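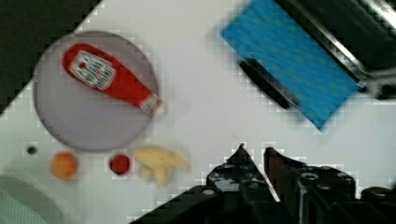
A red ketchup bottle on a gray plate. Ketchup, catsup or just "red," depending on whose kitchen you're in.

Mornedlow House Words
Progress report to the Curon Fund
Thursday, February 16, 2023

Hello again, and thank you for letting me send this one in ordinary sentences. The form you gave me for the first report had boxes that wouldn't stretch, and I ended up cutting the parts I most wanted you to read. I've kept your headings in the same order so your office can file it next to the other one.

Where we are

We planned 90 interviews for the whole grant and I've now finished 71 of them. That's a little ahead of the schedule in the application, mostly thanks to the long wet spell after New Year, when people in Mornedlow were happy to stay in and talk about what their grandmothers called a dish rag. I expected January to be dead. It was the busiest month so far!

The word list stands at 1,119 entries. An entry, in case the last report left this muddy, is one word or phrase in one meaning, as used in the house by somebody who grew up in town or has lived here most of their life. So "press" for a cupboard is one entry, and "press" for the thing you do to a shirt is another. A word that only one family uses still gets in, but it carries a family mark so that later readers don't think the whole town says it.

Most of the interviews took place in people's own kitchens. The rest were in the back room at the Pawlak Library, which is warm and quiet until the school bus comes at three. I've learned to start at one.

What people are telling me

I went in thinking the older speakers would have all the good stuff, and they do have a lot of it, but the surprise of this half has been how much is being made up fresh. Families with small children are word factories. A toddler says something wrong, everybody laughs, and ten years later the whole house is still saying it without a smile. One household has no other name for the remote control than "the dibber." In another, the heel of the loaf is "the guard," as in "leave the guard on." I asked where that came from and got three different stories from three people sitting at the same table, and then a fairly lively argument, all of it on the recording.

Leftovers are the richest subject by a mile. I have more words for a supper put together from what's in the fridge than for any other single thing: bits, scratch, pickings, a roundup, "every man for himself," "fend." Fend is the one I hear most on the hill side of town. Down by the river people look at me blankly when I say it, and they say pickings. It's a pretty clean split, and I didn't see it until I put the addresses on a map over the holidays. I want to be careful about it, though, as my river interviews lean toward people over sixty. I'm going to look for some younger river households before I say anything in print.

The table section is nearly done. It covers what goes on the table, what you call the meal, how you ask for things and how you refuse them. Refusing turned out to be worth a whole page by itself. "I'm suited" is a polite no thank you, "I'm past it" means you've had plenty and enjoyed it, and "I'll sit this one out" is what you say about a dish you don't care for. I've had people tell me firmly that nobody outside their own family says "I'm past it," and then the next house on the same road says it too.

Cleaning words are a different kind of fun. They're where people get strict. You can call supper whatever you like, but there's a right word for the cloth that wipes the counter and a right word for the one that does the floor, and if you mix up the words you'll probably mix up the cloths. I've had more corrections on this section than on everything else put together, and several of them came by phone the same evening.

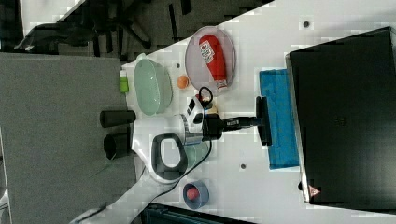

Handheld vacuum and a folded blue cloth. Both come up in the cleaning section under several names.

For vacuuming, the verbs are running ahead of the nouns. People run the sweeper, do the rugs, go over it, give it a lick, or buzz the stairs. The small handheld kind gets pet names that the big upright never does. I don't have a theory for that yet. I do have a lovely page of the names, and I'd like to put it in the booklet as a sidebar if the layout allows.

What went wrong

The recordings first. Back in the fall I set the recorder on the table itself, and the table picks up everything: cups, elbows, a dog's tail against the leg. I now have 37 interviews with at least one stretch that I can't make out without going back over it slowly with headphones on. None of them is lost, and I've worked through the worst of it, but it's slow and it's my own fault. These days the recorder goes on a folded sweater and the sound is so much better that I'm embarrassed I didn't try it sooner.

Then Prorden. That's the program I'm using to keep the word list, and I chose it for being simple, and it is. What I hadn't checked was how it sorts. It treats a capital letter and a small letter as two separate alphabets, so for a while anything I'd typed with a capital was sitting up at the front by itself, and I typed a good many words twice thinking they weren't in. I've been through and merged the doubles. The total I gave you up top is the clean one. If you compare it with the number in my December email you'll see it hasn't grown as much as you'd expect, and this is the reason. Sorry about the earlier figure.

I also lost a couple of weeks to a disagreement over consent forms. The form we drew up together says that recordings will be "held in a public archive," and several people stopped dead at that line. They were glad for the words to be used and glad to be heard by anyone who walked into the library, but "public archive" sounded to them like the internet. I rewrote the line to say the recordings can be listened to at the Pawlak Library and won't be put online unless the speaker signs a second form. Everybody who had balked signed the new one. I sent your office the wording at the time and I'm attaching it again.

Money

Nothing alarming here. Travel is under what we planned, since (happily) so many people live close enough to walk to. Transcribing is over. I had allowed an hour of typing for every quarter hour of talk, and with two or three people talking across each other it takes a good deal longer. I'd like to move what's left in travel over to transcribing, which would cover it with no change to the total. Could you let me know if a note like this is enough, or if you need the transfer form?

The headphones came out of the equipment line. The sweater was mine already.

The booklet

I've drafted three sections: the table, cleaning, and weather indoors, meaning drafts, damp, stuffy rooms and what you shout when somebody leaves the door open. ("Born in a barn" is everywhere, of course. "Were you raised on a boat?" I've met only on the river side.) Still to write are sleep and sickness, the yard as seen from the window, and family names for rooms. That last one may be short. Most people call a room what it is, apart from the room with no job, which is the box room, the glory hole, the back back or, in one house, Ohio.

I've gone back and forth on whether to print pronunciations. The proper symbols would scare off the very people who gave me the words, and homemade spellings look silly after a page or so. My plan is to use a plain rhyme where one exists ("rhymes with cow") and leave it out where it doesn't, with the recordings there for anyone who wants to hear it properly. If your readers feel strongly the other way, please say so before I get any further in.

Between now and the next report

I want the remaining interviews finished by the end of April, with the younger river households first. I've got a list of names from people who offered a cousin or a neighbor, and most have already said yes. The headphone work should be done before then too. I'd also like to hold an afternoon at the library where people can read the draft sections pinned up on boards and write on them. Judging by the phone calls over floor cloths, there'll be plenty of ink.

One small request to finish. A few speakers have asked if they can have a copy of their own recording to keep, for the grandchildren. It isn't in the budget and it wouldn't cost much, just the memory sticks and the postage. I'd like to say yes to them. I can take it out of office supplies if you're happy with that, and I'll hold off buying anything until I hear from you.

Attached: revised consent wording, spending to date, draft of the table section.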